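## 4.2 Demonstrationen mit dem Handgreifer aufnehmen

Dieser Abschnitt gilt für das Aufnahmeset Vovska ab Firmware 2. Er setzt voraus, dass die Kamera nach Abschnitt 3 kalibriert und das Projekt in der Software Quaye angelegt ist.

**Vorbereitung**

1. Akku einsetzen und den Greifer einschalten. Die Statusanzeige in Quaye wechselt auf »Bereit«.
2. Beide Fingerpolster auf Risse und Abrieb prüfen. Beschädigte Polster paarweise tauschen.
3. Markerplatte mit einem trockenen Tuch abwischen.
4. Greifer dreimal vollständig öffnen und schließen. Quaye übernimmt die Endlagen selbsttätig.
5. Im Kamerabild kontrollieren, ob beide Polster und der Marker vollständig sichtbar sind.

> **Hinweis:** Die Belichtung wird beim Start einer Episode festgelegt und danach nicht mehr nachgeführt. Raumbeleuchtung vorher einschalten und bis zum Ende der Sitzung nicht verändern. 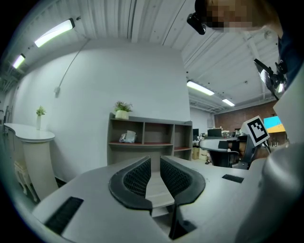
### Sichtfeld und Marker

Der quadratische Marker sitzt rechts am Greifer auf einer schwarzen Halterung und ist leicht zur Kamera geneigt. Die Halterung darf während einer Sitzung nicht verstellt werden. Nach jeder Änderung ist die Kalibrierung zu wiederholen.

Die beiden schwarzen Fingerpolster mit erhabenem Rand müssen bei geöffnetem Greifer durch einen Spalt getrennt sein. Zeigt Quaye die Meldung »Endlage unklar«, Schritt 4 wiederholen.

**Episode aufnehmen**

6. Aufgabe in der Liste auswählen und Startposition einnehmen.
7. Aufnahmetaste kurz drücken und den Greifer zwei Sekunden ruhig halten.
8. Aufgabe in gleichmäßigem Tempo ausführen. Korrekturgriffe sind zulässig und werden mitgelernt.
9. Greifer in die Startposition zurückführen, Taste erneut drücken.
10. Episode als »gültig« oder »verworfen« kennzeichnen.

Eine Episode umfasst höchstens 900 Bilder. Längere Abläufe in Teilaufgaben zerlegen – die Software kürzt überzählige Bilder ohne Rückfrage.

> **Vorsicht:** Quetschgefahr zwischen den Fingerpolstern. Nicht in den Spalt greifen, solange der Greifer eingeschaltet ist.

**Umfang des Datensatzes**

Für den Referenzdatensatz Brotberg wurden 862 gültige Episoden aus 44 Sitzungen verwendet. Kleinere Datensätze lassen sich trainieren, das Ergebnis ist dann stärker an die Aufnahmeumgebung gebunden. Standort und Startposition daher zwischen den Sitzungen wechseln.

**Sitzung abschließen**

11. In Quaye »Sitzung schließen« wählen und die Übertragung abwarten.
12. Prüfprotokoll öffnen. Episoden mit Markerverlust sind gelb hinterlegt und werden beim Export übersprungen.
13. Greifer ausschalten, Akku entnehmen.

Ersatzpolster und Markerplatten sind über Trerkance erhältlich, Bestellnummern siehe Anhang B.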